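The Table Stays Put

Midtbø, August. Rain again. Linnea Backlund has moved house four times and kept the same kitchen table through all of it – legs off, legs on, one scar from a dropped iron.

People buy tables too fast, she says. Too big, mostly. Measure the room, then sit in it a while. Where does the light land? Where do the bags get dumped?

Her neighbor Bendik Lindholm went the other way. Two tables in one small flat, one for eating, one for bills and glue and half-fixed radios. Works fine, aparently. His rule: nothing stays out overnight. He breaks it most nights.

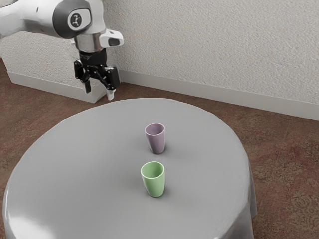 Over the far edge of the table.

Backlund's is oak, oiled every spring. No coasters. Rings dont bother her anymore.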